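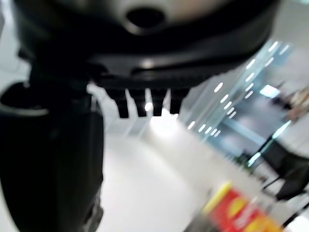 *Mundum room, July. Pale floor, nice and bright.*

Hi all at Wada,

Quick one from us, because the full spreadsheet goes out Thursday and I know you like the plain version first. The floor is done! We ended up covering 58 square meters, which includes the awkward strip by the side door we'd left out of the original application (sorry, we measured around a stack of shelving and forgot to go back). Sermont agreed to do the strip at the same rate, so it came to $382 extra, and we've taken that from the paint line.

I was nervous about going so light with the color. The old brown hid everything and I figured we'd be mopping all day long, but the room feels so much bigger now that I've stopped arguing about it.

Still on the list:

- Baseboards on the long wall. Ondik sent the wrong profile and is swapping it.
- 20 felt pads for the table legs, on order.
- A proper mat for the entrance. The one we wanted is $472, more than I'd like to spend, so I'm looking at a smaller size.
- Touch-up paint near the outlets, which I'll do myself one evening.

Could you let me know if moving money between paint and flooring needs a form? Last time it was just an email, and I can resend the Sermont invoice if you need it with this one.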